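Storora Parneck 108 Clear Sealer for Bare Timber
Waterborne, low sheen, interior use
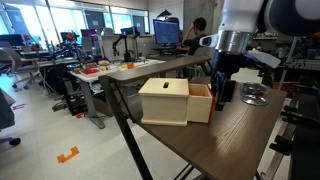 Parneck 108 is a clear waterborne sealer for unfinished interior timber and timber panel products. It is intended for small joinery, boxes, drawers, shelving, toys and craft blanks that are supplied raw and finished by the buyer. It can be left as the final finish on items that see light handling, or used as a base under a compatible waterborne topcoat.

The product was reformulated in February. Tins of the earlier solvent-borne version carry a grey lid and must not be mixed with the current version, which has a white lid. The two can be used on the same job if the earlier coat is fully cured and has been sanded to an even dull surface.

Finish and colour
Low sheen. The liquid is milky in the tin and dries clear. Pale timbers darken slightly on the first coat and change very little after that. Parneck 108 contains no stain and will not hide filler, glue marks or uneven sanding. Squeezed-out glue resists the sealer and shows as a lighter patch, so scrape it back before coating.

Surface preparation
Bare timber must be clean, dry and free of wax, oil and silicone polish. Sand with the grain to a fine, even surface and remove the dust with a vacuum and a barely damp cloth. End grain should be sanded one grade finer than the faces — it takes up more liquid and otherwise finishes darker. Oily timbers should be wiped with methylated spirits and allowed to flash off before coating.

Remove knobs, catches and hinges where possible. Mask any part that has already been painted. Parneck 108 adheres to cured acrylic paint, but lapping it over a painted edge leaves a visible line.

Application
Stir well with a flat paddle. Do not shake. Apply with a synthetic brush, foam applicator or short-nap mohair roller. Work along the grain, keep a wet edge and do not go back over an area once it has begun to set.

Apply two coats. The first coat raises the grain and should be sanded lightly by hand when dry. Do not sand through corners and mouldings. The second coat may be applied at full strength straight from the tin. A further coat is optional on tops and on other surfaces that are wiped down often.

Drawers and sliding parts
Coating adds thickness. On close-fitting drawers, coat the sides and runners once only and thin that coat with a small amount of clean water. Check the fit before coating: a drawer that is tight when raw will bind when sealed. Leave drawers out of the carcass until both have cured. Fitting them early can cause the surfaces to stick together and pull the film when separated. Paste wax may be used on runners after full cure.

Slots and cut-outs
Use a narrow artist's brush for cut edges, and draw the excess out with a dry brush. Liquid left standing in a slot dries white and takes much longer to harden.

Drying and cure
Touch dry and recoat times depend on temperature, humidity and airflow. Test for recoat by sanding an inconspicuous spot: the film should powder and not roll. Full cure takes 14 days under normal indoor conditions. Until then, do not stack coated items, place felt or rubber feet on them, or clean them with detergent.

Pack sizes
Supplied in 3 sizes: sample pot, standard tin and workshop pail. The sample pot has no pouring lip. All sizes are filled from the same batch where ordered together, and the batch code is stamped on the base.

Clean-up and storage
Wash tools in water immediately after use. Dried sealer can be softened with Etside Brush Restorer. Store upright in a cool place and protect from frost. Product that has frozen becomes stringy and cannot be recovered. Do not return thinned material to the original tin.

Not suitable for
Exterior timber, floors, benchtops, cutting boards, and surfaces in contact with standing water. For benchtops see Tokarz Two-Pack Clear.

Ordering
Parneck 108 is stocked in low sheen only. Workshop pails are made to order and are not returnable once dispatched — confirm the finish on a sample before placing a pail order. Safety data sheets are included with every carton and can be sent separately on request.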